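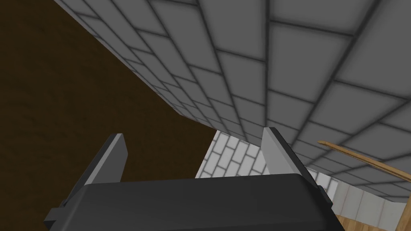 About Cartwright

Cartwright is a two-office consulting firm that helps small and midsize employers fix the way they evaluate, pay and keep the people they already have. We don't do recruiting. Plenty of firms will sell you a better way to hire, and some of them are good at it. Our work starts the morning after, when the new hire has a desk, a password and a manager who may or may not know how to run a review.

We are skeptical of most of what gets sold in our own field, and you should know that before you call us. We have seen five-point rating scales where everyone gets a four. We have seen engagement surveys that cost more than the raises employees were asking for in the comments box. When a client asks us to install something like that, we ask what it's supposed to change. If the answer is "morale," we ask again.

How we got here

The firm began as the personnel side of Panance, a payroll bureau that served machine shops and dental offices. Clients kept calling payroll with questions payroll couldn't answer. Can I dock him for that? Do I have to write this down? Why did three people quit in June? Eventually those calls became their own business, with its own phone number and a name that wasn't hard to spell over the phone.

We have read 1,516 written performance reviews for clients since then. Most could have been about anybody. "Good team player, could be more proactive" is not feedback, and it won't help you much if a dismissal ends up in front of a judge.

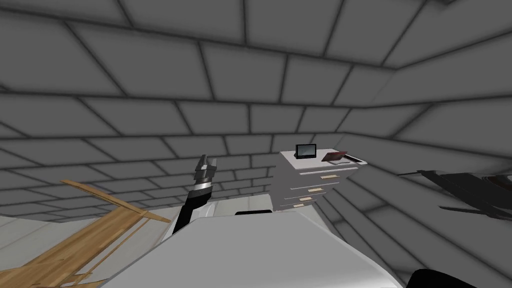 What we do

Review systems that a busy supervisor will finish. Our standard form is 2 pages.

Pay bands, written down, with the reasons for them. Expect some uncomfortable meetings.

Supervisor training in groups of no more than 8. We don't do ballrooms or ropes courses.

Exit interviews, by phone, with a summary you may not enjoy reading.

We also support Plula and Cotora, two review-tracking programs our clients tend to already own. We take no commission from either one. For a company with a dozen employees, a spreadsheet will often do the same job, and we'll tell you so. 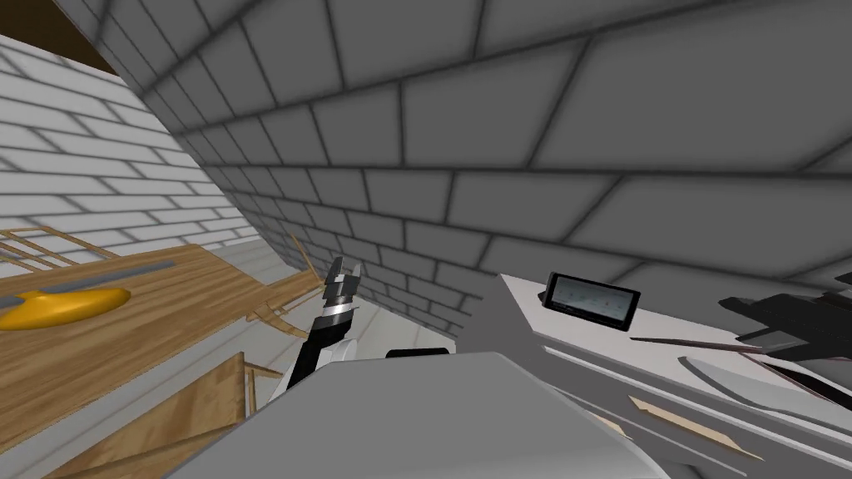

Supervisors get most of our attention, because a bad form in the hands of a good supervisor still works fairly well. In training we ask them to describe a thing before they judge it, and they find this harder than they expect. A glossy yellow dish on a wooden table is a description. "Somebody left that there again" is an opinion about a coworker, and it's the kind of line that ends up in a file. We spend most of a morning on the difference.

Working with us

The first call is free and usually short. We'll want to see your current review form, your handbook if you have one, and your turnover for the last 4 quarters. We quote a fixed fee in writing. We don't promise lower turnover, and we'd be careful with anyone who does.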